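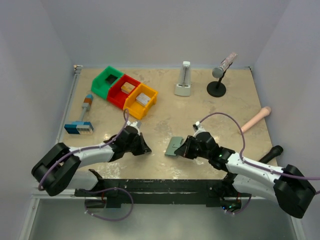
Green, red and yellow-orange bins, with a toy hammer nearby.

Pultelby Historical Society – Catalog Help Log
Ticket 35: Oral history recordings play the wrong person
Last updated: 6/19/25

Reported by: Salvador Bragança
Handled by: Nipon Tanasarn
Status: Closed, with reservations

Problem
Click on the Barros ferry interview and you get a woman explaining how to pluck a goose. Click on the goose and you get the 1958 school board. Salvador says the goose lady is the better listen, but the Barros family has complained.

Log
Checked the Barros page first. Title right, photo right, transcript right, voice wrong. Cleared the browser, restarted the machine, had coffee. Goose.

Went through the tape list in Dreltano. Everything from tape 36 on is off by one. Tapes 1 to 35 are fine, which explains how we got from January to now without a peep. Visitors don't seem to get that far.

Pulled the box. There are two tapes marked 36. One is the ferry interview. The other says "36 – also" in pencil. Rulurix, the transfer shop, gave each its own file, as any sane person would. Our catalog had a single line for the pair and slid everything after it up a notch.

Fix
Renamed the second tape 36A and added a line for it. Relinked the rest by hand and listened to the first minute of each. Learned a lot about drainage.

Still open
4 recordings match nothing in the catalog. One is a man humming. If your grandfather hummed, write to us.

Please don't renumber the tapes themselves. The 100 or so index cards in the drawer use the old numbers and I'm not retyping them.

Comments

marge_p: The school board one cuts out right when the shouting starts. Is there a side B?

N. Tanasarn: There is. It's blank – or somebody made it blank.

oldmillroad: Goose link now goes to the goose. Thank you. The hummer might be my uncle, will come by and listen.

Salvador B.: Barros family is happy. They'd like a copy of the goose.

Contact the archive desk | © Pultelby Historical Society | Back to top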